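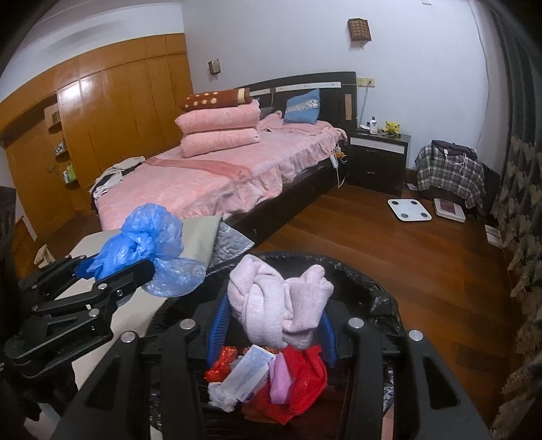 트로모(Tromo) 침실용 휴지통 봉투, 검정

제조: 엘렉(Eleck)
판매: 로스트빌(Rostville) 생활용품
구성: 1롤 / 6롤 묶음

방에 두는 휴지통 안쪽에 씌워 쓰는 검정 비닐봉투입니다. 입구를 통 바깥으로 접어 내려 고정하는 방식이며, 별도의 고정 링은 들어 있지 않습니다. 과자 포장지, 종이 상자, 다 쓴 비닐처럼 침실에서 나오는 마른 쓰레기에 맞춘 두께입니다. 물기가 많은 음식물 쓰레기에는 같은 회사의 주방용 제품을 권합니다.

규격

색상: 검정(불투명)
입구 형태: 평형, 손잡이 없음
봉투 길이: 700mm
포장: 롤형, 절취선 있음
향: 없음

씌우는 방법

1. 절취선을 따라 한 장을 뜯고 입구를 벌립니다.
2. 바닥 모서리까지 손을 넣어 봉투를 펴 줍니다.
3. 남는 부분을 통 테두리 바깥으로 접어 내립니다. 통이 작으면 접힌 부분이 헐렁할 수 있으니 한쪽을 묶어 조여 주십시오.

침대 옆에 둘 때

침대와 탁자 사이처럼 좁은 자리에는 뚜껑 없는 통이 쓰기 편합니다. 이불 자락이나 침대보 주름단이 통 안으로 들어가지 않을 만큼은 간격을 두십시오. 옷을 침대 발치에 쌓아 두고 정리하는 경우에는 버릴 것과 세탁할 것을 먼저 나눈 다음 통을 가까이 가져오는 편이 낫습니다. 양말이나 얇은 천은 포장지 사이에 섞이면 찾기 어렵습니다.

작은 비닐봉투는 한 번 묶어서 버리면 부피가 줄고 통 밖으로 부풀어 오르지 않습니다. 묶기 전에 공기를 빼 주십시오. 속에 영수증이나 충전 케이블 같은 것이 남아 있는지도 이때 확인하면 됩니다.
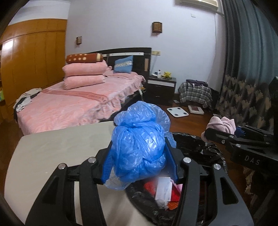
봉투를 교체할 때는 접어 내린 부분을 위로 올려 한데 모은 뒤 묶습니다. 끝까지 채우면 묶을 여유가 없으므로 테두리 아래에서 멈추는 것이 좋습니다. 모서리가 뾰족한 종이 상자는 납작하게 접어 가운데에 넣으십시오. 봉투 옆면에 닿은 채로 눌리면 찢어질 수 있습니다.

함께 쓰는 제품

샤키아(Shakya) 원형 휴지통: 뚜껑 없는 기본형으로, 이 봉투를 씌우면 바닥까지 닿습니다. 색상은 검정과 회색이 있으며 휴지통은 별도 판매합니다.
트로모 소형 봉투, 파랑: 묶어서 버리는 반투명 봉투입니다. 책상 위 쓰레기를 모을 때 씁니다.

주의 사항

불씨나 뜨거운 재를 넣지 마십시오. 영유아의 손이 닿지 않는 곳에 보관하십시오. 직사광선을 오래 받으면 비닐이 약해지므로 남은 롤은 서랍이나 수납장 안에 두십시오. 지역에 따라 종량제 봉투에 다시 담아 배출해야 합니다.

배송 및 교환

주문 후 8일 이내에 발송합니다. 6롤 묶음은 상자에, 1롤은 봉투에 포장합니다. 뜯지 않은 롤은 교환이 가능하며, 절취선이 제대로 뜯어지지 않는 불량은 사용 중이라도 남은 롤을 보내 주시면 새 롤로 바꿔 드립니다. 6롤 묶음에서 일부만 불량인 경우 해당 롤만 교환합니다.

재고 안내: 1롤 구매 가능, 6롤 묶음은 10월 입고 예정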